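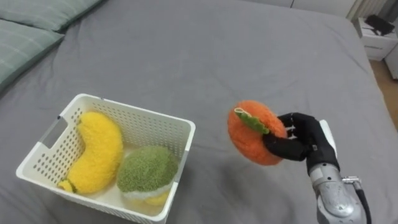 According to Stubbs, a bed is the worst place in the house to store soft toys and the best place to sort them. The remark appears in the opening pages of the Stubbs household guide and is often repeated in writing on toy storage, although other guides prefer the floor or a table.

Toy basket

A toy basket is an open container used to hold children's playthings, most often plush toys, blocks and balls. It has no lid and is meant to be carried from room to room. Baskets are made of plastic, wicker, wire or cloth.

Plastic baskets

Plastic baskets are usually molded in one piece. Many have perforated walls, which reduce weight and let air reach the contents. Handles may be separate parts or simple slots cut into the short walls. A thickened rim keeps the sides from bowing when the basket is lifted. White is a common color, as are gray and pale green.

The Flinitz pattern, first sold in Plondetitz, has round holes in straight rows and is sized to fit a standard closet shelf. An early Stekwood catalog listed it in 3 sizes, the longest measuring 62 centimeters.

Contents

Plush toys are light for their size, so a basket fills up long before it becomes heavy. Plush food, such as bananas and other fruit, is often kept apart from stuffed animals because it is used in pretend kitchens and shops. Fabrics with a looped or nubbly surface, including terry cloth and chenille, pick up lint and crumbs and are generally shaken out before being put away.

Sorting

Toys are commonly tipped out onto a made bed, grouped by kind and returned to their baskets. A fitted sheet without a blanket gives a flat surface on which small pieces are easy to find. Pillows are moved to the head of the bed. Some guides advise doing this on laundry day, before the sheet is changed.

Care

Plastic baskets can be washed with warm water and dish soap. A soft brush is used for the holes, where dust collects. Baskets with cracked rims are usually discarded, as the broken edge can snag fabric.

See also: Laundry basket, Storage bin, Toy chest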